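Do standby savings add up to anything?

July 18, 2024

Every summer somebody tells me to unplug everything at night. This year it was my neighbor Jeanie Sutherland, who swears it cut her bill by 22 percent. I have my doubts – she also got rid of a chest freezer in the spring.

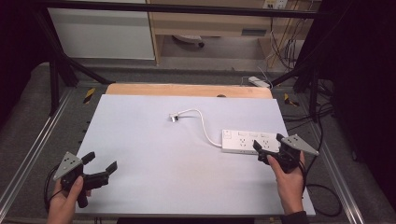 Does switching things off at the wall save money?
A little, mostly on older gear that draws power while it sits there.

I tried it for 11 nights. TV, printer, the Beson speaker, all off. My meter readings bounced around more from the weather than from anything I did.

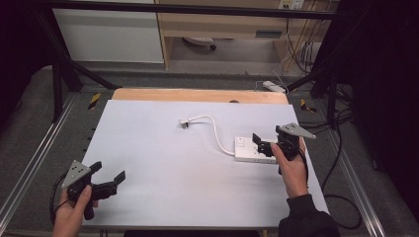
The speaker also forgot its settings twice, so I spent one evening swearing at an app.

Then there are the gadgets that promise to do it for you.

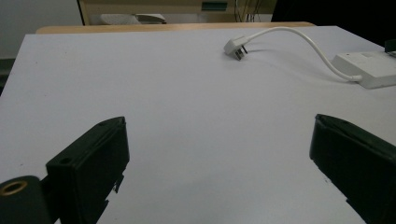

Rhodri Hughes lent me his, a Nandudow timer. It has to stay plugged in itself, and the booklet never says what it uses.

I gave it back after 5 days.
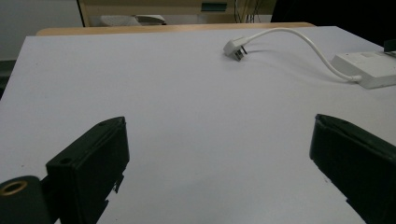
The old fridge in the garage is what I should be looking at, and I'll get a proper reading on it in September.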